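News from the Dernier bench: learning to push before learning to grab

Our winter update starts at the blue workbench, with the wooden board and the toy shapes many of you will remember from the open house.

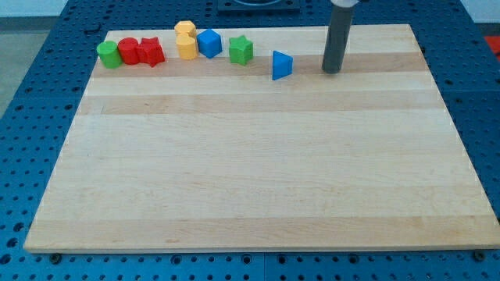

What we have been trying

The Givance project asks a simple thing of the arm: push a named shape - the green star, say, or the blue cube - to a chosen spot using nothing but a rounded tip. We gave the policy 485 recorded pushes to learn from, and then 50 fresh trials on layouts it had never met. It missed the target in 11 of them, mostly with the cylinders, which do love to wander off once they are nudged off center.

We are really very pleased with that, and grateful to our friends at Bastemholm for lending us so many of their afternoons. In February we hope to try 2 shapes at once, and we will write again when we have something to tell you.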